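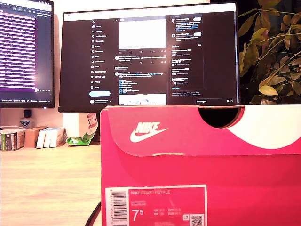 A Nike shoebox on a desk, in front of two computer screens.

Kauppinen opens remote teaching desk in Monenport

Robotics firm Kauppinen has begun teaching its warehouse arms from an ordinary office in Monenport, with staff guiding the machines by remote control instead of writing out each movement in code.

The first task is handling shoeboxes. An operator steers an arm through the job from start to finish: reach for the box, take hold of it, turn it so the size label faces outwards and put it on a shelf. The movements are recorded, and the software, called Beseo, uses the recordings to learn to do the same job by itself.

Each operator gives 80 demonstrations of a task before the software is tried without help. A session lasts up to three hours, with breaks.

"Lids are the hard part," said Gunhild Bundgaard, who runs the teaching work. "If you grip the box too high, the lid comes away and the rest stays where it was. People learn that in a minute. The arm has to be shown it many times, from different sides."

The company also teaches by hand at its workshop in Skorkow, where staff take hold of the arm and move it through the task directly. Bundgaard said this was quicker for short movements but tiring over a full day, and that both methods would stay in use.

Eleven people have been trained as operators so far. Mohammed-Awal Aidoo, who joined the team from a packing job, said the controls took him nine days to get used to.

"At first I was going far too fast," he said. "If you rush and make a mess of it, that recording is no good and you do it again."

Failed attempts are marked and kept apart from the good ones. Kauppinen has not decided whether to use them in later training.

Soft bags and loose clothing are next on the list, with work on those due to start in January. The Monenport office is taking applications for operators until Wednesday.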